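海岛旅行装备的清洁、收纳与小修：一份工作台笔记

2021年10月23日　栏目：工具与家务

从海岛回来的行李，问题集中在盐、沙、防晒霜三样东西上。盐吸潮，沙磨损，防晒霜里的油脂会让橡胶和部分塑料发黏。以下按处理顺序写，适用于浮潜、徒步和跳岛坐船为主的行程，不涉及潜水调节器一类需要送检的设备。

一、到家当天

先不要把箱子拖进卧室。在阳台或浴室门口铺一块旧床单，箱子放在上面打开，所有东西在床单上分类。分类只需三堆：要泡水的，要刷的，要擦的。

要泡水的：泳衣、防晒衣、面镜、呼吸管、脚蹼、溯溪鞋、速干毛巾、船上用过的绳和扣。
要刷的：徒步鞋、背包底部、箱轮。
要擦的：相机外壳、充电器、墨镜、护照套、帽檐。

电子产品不进入浴室。手机防水袋即使标称密封，也先擦干外壁再开口，开口朝下，抖掉袋口夹缝里的水和沙，再取出手机。

二、脱盐

盐的问题在于结晶。海水干在织物里，晶体留在纤维之间，穿一次磨一次；干在金属扣里，遇到潮湿天气重新溶解，腐蚀继续进行。因此只晾不泡没有用。

水温用25度左右的说法很多，我的做法是直接用自来水，冬天兑一点热水，手伸进去不觉得凉即可。热水不要用在面镜裙边和泳衣上，硅胶没有大碍，氨纶会提前失去弹性。

浸泡时间60分钟，中间换一次水。第一遍水倒掉时注意看盆底，有沙说明口袋和夹层没有翻开，应当翻开以后再泡第二遍。拉链全部拉到中间位置，两端都能进水。

泡完不要拧。泳衣用毛巾卷起来压，防晒衣挂起来自然滴水。脚蹼平放或挂脚套一端，不要让蹼尖顶着墙，顶一个晚上就会弯，弯了以后很难完全恢复。

三、去沙

干沙比湿沙好处理。徒步鞋里的沙先不沾水，鞋垫抽出来，鞋带完全解开，鞋舌拉到最外，倒扣敲击鞋跟。剩下的用吸尘器的扁嘴沿鞋底缝线走一遍。火山岛的黑沙颗粒棱角较多，会卡在网布里，用软毛牙刷由内向外挑，方向反了就是往里推。

鞋底沟槽里的小石子用一字螺丝刀的钝角拨，不要用刀尖。石子旁边的橡胶一旦割开，下次走碎石坡时会从这个口子撕下去。

箱轮按下列步骤处理：

1. 箱子倒置，轮子朝上，用手逐个转动，听声音。沙沙响是沙，咯噔响是轴承或轮面缺损。
2. 沙沙响的，用压缩空气或吹气球从轮轴两侧吹，边吹边转。
3. 缠进去的头发和线，用拆线刀挑断，镊子夹出。
4. 轮轴滴一滴缝纫机油，转20圈左右，擦掉溢出的部分。

不要用食用油，几个月后会变成胶。也不要一上来就喷除锈松动剂，它会把原有润滑脂带走，喷完必须补油。

Fenus的22寸登机箱，轮子是六角螺丝固定的，可以整组拆下冲洗，拆之前给四个轮子贴标签，前后轮的磨损不一样，装错位置箱子会偏。铆钉固定的箱子不建议自己拆，除非手边有铆钉枪和同规格铆钉。

四、去防晒霜

防晒霜渍分两种。一种是油渍，出现在衣领、袖口、背包肩带，用洗洁精原液涂在干布料上，停留十分钟，再下水。顺序不能反，布料先湿了，洗洁精进不去。

另一种是黄渍或锈色渍，多见于白色衣物，由部分防晒成分与水中的铁反应而来。这种渍遇到含氯漂白剂会加深。用柠檬酸溶液，一升水加一汤匙，浸半小时后漂洗，必要时重复。洗之前在内侧缝边试一小块，确认不掉色。柠檬酸和含氯漂白剂绝不能先后叠用而中间不漂洗，更不能混在一个盆里。

墨镜镜片先冲水，后用洗洁精，再冲水，最后用镜布。直接用镜布擦，等于用盐粒打磨镀膜。鼻托拆不下来的，用棉签蘸水转着清理。鼻托发绿是铜合金部件氧化，擦掉就可以，变松则用0号十字螺丝刀紧四分之一圈。

五、干燥

干燥必须在阴处。日光下暴晒，织物外层先干，泡棉和织带内层还湿着，收进柜子后就会发霉。背包倒挂，所有口袋翻开，肩带朝外。面镜和呼吸管放在网篮里，不要叠放。

判断是否干透，不看表面，看织带缝合处。手指捏住缝合处十秒，感觉发凉就继续晾。梅雨季节，例如六月，需要开除湿机或者放在空调房里，单靠通风时间会成倍拉长。

鞋里塞报纸，两小时换一次，换到报纸取出来还是硬的为止。不要用吹风机热风，胶合部位受热会开。

六、绳、带、扣

跳岛坐船，行李常常要绑在甲板或拖车上，绳子是消耗最快的东西。Prumo的捆扎带我用过两套，带体没有问题，弹簧扣的弹簧在第二次海边行程后生锈，原因是我没有泡水。此后每次回来，扣子浸在淡水里来回按压几次，再干燥，再点一滴硅油，没有再出现卡死。

检查绳子的方法：从一端开始，用拇指和食指捏着走完全长，闭眼做更准确。变硬、变扁、起毛结块的位置都要标记。变硬通常是盐，泡水可以恢复；变扁是内芯断丝，恢复不了，从该处剪断，两段改作短绳。

合成纤维绳剪断后用打火机封口，火焰停在绳头下方，不接触，等纤维收缩后离开火焰，在金属面上滚圆。不要用手指捏，熔融的尼龙会粘在皮肤上。棉绳和麻绳不能这样封，用细线缠绕两厘米，或者蘸白胶晾干。

打结收纳会留下死折。长绳用八字绕法，绕在手掌和肘部之间，每圈半转交叉，末端缠三圈穿过绳环。放出来的时候不打扭。

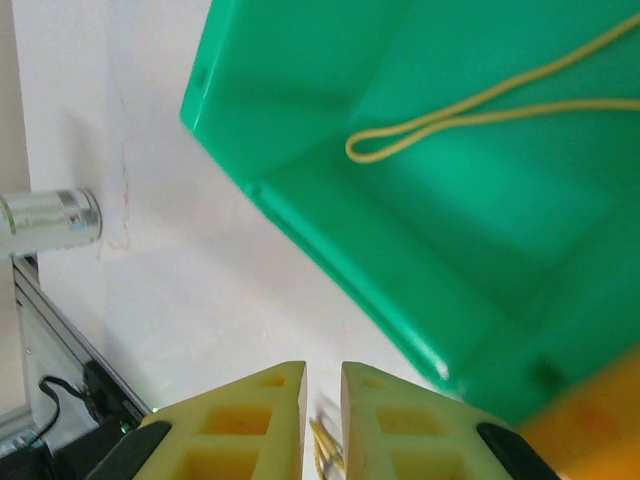
检查过的绳具不要和脱盐用的盆混放，湿的和干的分开容器，是收纳环节里最容易省略的一步。容器选敞口硬塑料箱，箱沿要有翻边，单手能提。颜色选择与绳子的颜色拉开差距，取用时省时间，比如芥末黄的细绳放在绿色塑料箱里，绳头在哪里一眼能找到；换成同色的箱子就要伸手去摸。箱底不垫布，布会存水。硬塑料箱用完冲一遍，倒扣沥干，再放回架上。箱子外侧用油性笔写类别和上次检查的月份，字写在短边，叠放时也看得见。

七、洗漱与药品小件

旅行分装瓶回家后全部倒空。剩下的洗发水看着还能用，开过盖、晒过太阳、进过浴室水，留到下次没有意义。瓶身用温水加少量小苏打摇洗，泵头单独拆开，按压清水十次以上，弹簧内的残液才会出来。

Mnguni硅胶分装瓶的瓶口内有一圈止漏阀，阀片可以取下，取下后背面通常有一层皂垢。用棉签擦净再装回，注意凹面朝外，装反以后每挤一次就漏一次。

飞行前的防漏处理：瓶子装八分满，挤出少量空气后拧紧，瓶口垫一小块保鲜膜。装满的瓶子在机舱气压下降时没有缓冲空间。

药品袋检查三项：有效期、包装是否受潮、铝箔是否有针孔。晕船药和止泻药消耗得最快，补齐以后把清单夹在袋内，下次不必重新核对。体温计如果是电子式，取出电池存放。

八、收纳

按使用场景收，不按物品种类收。浮潜的东西一箱，徒步的东西一箱，坐船和捆扎的东西一箱，充电和转换插头一袋。箱子之间不互借，缺什么就各补一份，单价不高的东西重复购置可以接受，出发前夜翻三个柜子找一只转换插头不能接受。

箱内放硅胶干燥剂，用变色的那种，变色后在烤箱低温烘干，具体温度看包装。不要与食物同烤。面镜放硬盒，裙边不受压，镜面朝上。硅胶裙边不要接触黑色橡胶制品，长期接触会染色，洗不掉。

行李箱存放时不上锁，拉链留一掌宽的口，拉杆收回，箱内放一张写着密码的纸。套箱存放时，大箱内壁先擦一遍，小箱轮子套旧袜子再放进去。

我把这些箱子放在Flenley的钢制层架上，重的在下，箱体短边朝外。层架每层的实际承重要看说明书，并且按均布载荷理解，重物集中放在中间会让层板下弯。装好后把层架上端固定在墙上，家里有小孩的必须固定。

九、小修

防晒衣勾丝：不剪，用细针从反面把线头钩回去，再沿布纹方向轻拉两侧，让多出的线分散。

背包织带滑扣：扣子的齿磨平以后换扣，不要在带子上打结凑合，结会把扣体撑裂。换扣时量织带宽度，常见有20毫米和25毫米，差5毫米就咬不住。

脚蹼脚套裂口：长度在一厘米以内可用氯丁橡胶胶水，两面打磨、涂胶、等到不粘手后再对压，夹住过夜。超过一厘米的裂口修了以后仍会沿原处继续开，备用可以，长距离游不要用。

拉链发涩：先刷掉齿间盐粒，再上蜡。石蜡或专用拉链蜡都行，蜡烛头也可以，沿两侧齿面各走两遍，来回拉动十次，用布擦掉碎屑。没刷就上蜡，盐粒会被封在里面，下次更涩。

草帽压扁：蒸汽熏到草料变软，里面塞毛巾团撑出形状，帽檐压在平面上，四周放几本书，完全冷却后再取。熏的时候离蒸汽口一掌以上，靠得太近草会发黄。

十、出发前一周的复查

面镜戴上不扣带，用鼻子吸气，能吸住十秒算合格。漏气先查裙边有没有头发和沙粒，再查变形。

充电宝充到一半存放，出发前两天再充满，外壳鼓起的不带、不充，按当地电池回收办法处理。

鞋底用手对折，前掌弯曲处出现白色细纹属于老化，胶底一侧能抠开就要重粘或更换。存放超过两年的徒步鞋，先在家附近走半天再带出门，聚氨酯中底会水解，外观看不出来，走到半路整片脱落。

绳和捆扎带再捏一遍，扣子逐个开合。箱轮再转一遍。行李秤用一瓶未开封的1.5升饮用水校一下，读数应略高于1.5公斤，偏差大的换电池后再试。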